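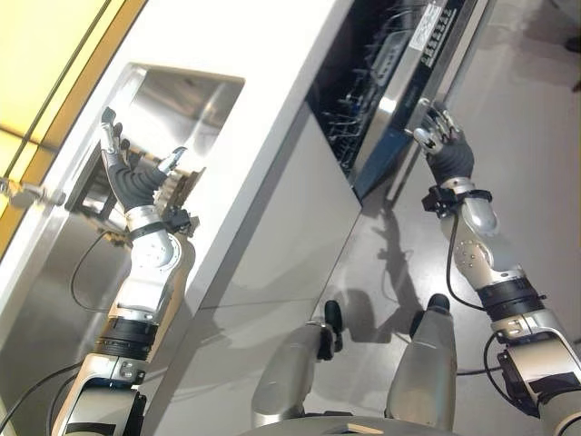 Right hand on the dishwasher door, left hand at the recess in the cabinet.

Tuleo kitchen service: your questions

Last updated 2020-05-04

What do I get when I hire Tuleo?
One two-armed robot, delivered and set up, plus remote support during working hours. The hire runs by the week. Gazi, the software it is controlled from, is included.

Which jobs can it do?
Opening and closing a dishwasher, pulling out the racks, moving plates and cups, and opening cupboards with bar handles. Round knobs are still hit and miss. We do not offer knives or glassware yet -- we hope to add glasses in June.

Does my kitchen need changing?
Usually no. It works with ordinary drop-down dishwasher doors. The floor must be level and hard, and rugs have to come up. Please send us photos of your kitchen before booking.

How heavy is it?
The robot weighs 145 kg with its base. It will not manage stairs, so an upstairs kitchen needs a lift.

What are the hands like?
Both are the Drendivel five-finger type, with a ribbed covering over the palm. The covering wears out and can be swapped without tools. A spare pair costs £62.

Are the cables a problem?
Some run outside the arms and can catch on handles. Check them before each session. If one snags, press stop first and then free it by hand.

Can people be in the room?
Yes, but keep out of arm's reach while it is moving. Children and pets should stay outside.

What does it cost?
£130 a day, with a minimum of one week. There is a £2000 deposit, paid back within ten working days of collection if nothing is damaged.

Can I buy one?
Not from us. Suvasel handles sales and can quote for the robot with or without Gazi.

What if it drops something?
We cover plates and cups up to the limit in your hire agreement. Worktops and floors are not covered -- check your own insurance.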